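We use cookies to remember your settings and to see which pages people visit. By continuing to use this site you agree to this. Accept | Manage preferences

How do I get a small-press novel that's listed as "backordered"?

posted by pagesandtea, 24 July 2018

Hi everybody! I hope this is the right board, I usually hang around in the gardening section. My book club has picked The Lumden Sisters for September, which is a novel put out by a very small press called Ollstead Books, and I am having the hardest time getting hold of a copy. My local shop has it on their website as "backordered," another store says "temporarily unavailable," and the one used copy I found online was $98, which I am not going to pay for a paperback no matter how much everyone in the club raves about it.

I put in a backorder 23 days ago and haven't heard a peep. Does backordered mean it's coming, or is that just a nice way of saying out of print? And is it rude to write to the press directly? I'd hate to go around my bookstore, they've been so good to me over the years (they once held a cookbook for me for an entire winter). There are 6 of us in the club and so far only 2 have the book, so we would all be grateful for any ideas!

inkwell_marge

Oh, I feel for you, I've been through this very thing. I worked the counter in a bookstore for a long time, so let me try to untangle it a bit.

Backordered, when it's used properly, means the store has asked its wholesaler for the book, the wholesaler doesn't have it on the shelf, and your order is sitting in line until more come in. Out of print means the publisher has no plans to make more. The trouble is that a lot of store websites pull their wording from a feed, and the feed lumps the two together, so what you see on the page doesn't tell you very much. With a small press it's even murkier, because they might have a couple of boxes sitting in a back office that the wholesaler has no idea about.

So the first thing I'd do is call your shop (call, don't email, you'll get further) and ask them to look up the ISBN and tell you whether there's a reprint date. If there is one, you're in line and it's only a matter of waiting. If there isn't, ask if they'd be willing to order straight from Ollstead. Plenty of stores will do that if you ask nicely, especially for several copies at once, and then you haven't gone around anyone and the shop still gets its sale. Do have the whole club order together if you can. A store will go to a lot more trouble for four copies than for one.

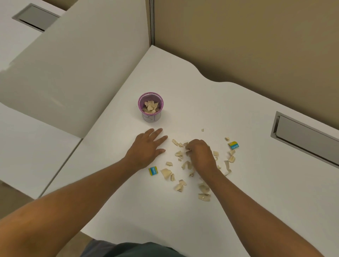
And no, it isn't rude at all to write to the press! Small publishers love hearing from readers, and a short note with the title, how many you'd like and when the club meets is plenty. I once wrote to one about a poetry book and got back the loveliest letter, along with a signed bookmark I still use. Just be sure to cancel the backorder if you end up buying from them, or you may find yourself with two copies come Christmas, which is how my sister-in-law got hers.

One more thought, check whether the club would be happy with the ebook. I know, I know, it isn't the same. But it could tide a few of you over while the paper copies are on their way.

tomesweettome

library. interlibrary loan. took me a couple weeks for a Wu novel that was out of stock everywhere

quietchapter

The library is a good idea and I'd put the request in today, as some systems are slow and you won't get to choose when it arrives. Ours also has book club kits, which are a bag of copies you borrow together with a list of discussion topics, though I doubt they'd have one for a press this size.

I'd also think about asking the two who already have the book to read it early and pass it along. We did that with a Kimura novel that was between printings, and everybody got through it in time except me, and I just came for the cake and listened. If your group doesn't mind penciled notes in the margins it's rather fun to see what the person before you underlined. I'd leave that $98 copy alone for now. Those prices often come way down once a reprint shows up, and if it doesn't show up, you'll at least have read a borrowed one and know whether you want your own.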